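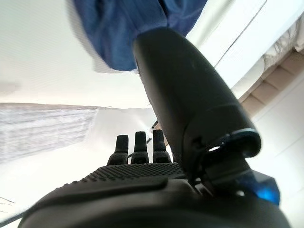 June, notebook 2, bedroom setup

Started at 9:40. Goal for this block: find out whether the wrist views carry enough to tell the policy when a garment is pinched well, or whether we're fooling ourselves and the head view does all the work. I've wanted to run this for weeks, so forgive the length.

Dataset is Hapeta as of last night: 1418 teleoperated episodes, all soft goods, all on the bed. Logging goes through Tavedeck as usual. Zernura is the policy we've been training since spring, and Carier is the small add-on head that reads only the wrist streams and outputs a single grasp score per hand. Held out 185 episodes before training and haven't looked at them once, which took some discipline.

Labels

A grasp is "good" if the cloth stays in the hand until the operator opens it on purpose. Everything else is "bad", including the ones where the hand closes on garment and blanket together. I went back and forth on that last case. The garment does come up, so in some sense it worked, but then the blanket comes with it and the fold is ruined. Bad it is.

Bed and garment

Stayed with the beige blanket as the background and dark clothing on top. Contrast is very friendly from the head. The rule for starting states is still drop, don't arrange – as soon as one of us starts placing sleeves by hand, we all place them the same way and the policy learns our habits. A black heap with one sleeve toward the foot of the bed and the other curled off to the right is a lovely start, because each hand has something different to go for and the operator has to pick an order. 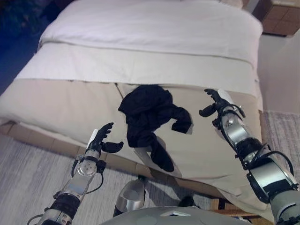

Training Carier

Froze the Zernura encoder and trained only the head. 200 epochs was far too many; the validation curve goes flat early and then just wanders. Next time stop sooner and spend the machine time on a second seed.

Three input conditions: wrist only, head only, both. Same splits, same augmentation. I turned color jitter up for the wrist streams since the exposure there swings so much. Point the palm at the ceiling and everything behind the fingers goes white, while the cloth and the hand turn into one dark mass. I'd expected that to kill the wrist-only condition outright.

Result

It didn't! Wrist only beats head only on the held-out set, and not by a hair. Both together is best, but the gain over wrist only is small enough that I want another seed before I say it out loud in a meeting. Head only does fine on approach and falls apart at closure, where the hand covers the exact spot you'd like to see.

The part I like most is what the score does over time. In the good grasps it climbs well before the fingers finish closing. Playing the streams side by side, my guess is that it's reading how the cloth hangs over the fingertips – a fold that curls around behind the hand scores high, a flat bulge resting on top scores middling. Dark cloth against dark fingers doesn't seem to bother it as long as there's a bright background to give the outline. That's a guess from watching clips, so somebody please try to break it.

Where it fails: blanket-and-garment grasps. Carier gives them a high score nearly every time. Fair enough, there's plenty of cloth in the hand and it hangs nicely. The head view catches a good share of them, which probably explains most of what "both" adds.

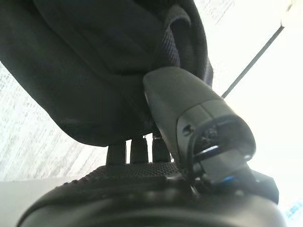
To do

Second seed for all three conditions, shorter schedule.

Mask the upper half of the wrist view and rerun. If the score survives, my hanging-cloth story is wrong.

Separate label for blanket-and-garment. Needs a pass through the bad grasps in Hapeta; I'll take the first half if someone takes the other.

Light garments on the same blanket. We have hardly any in the set.

Check the Tavedeck clock offset between left and right wrist. Looked fine at 9:40, looked less fine at 3:15.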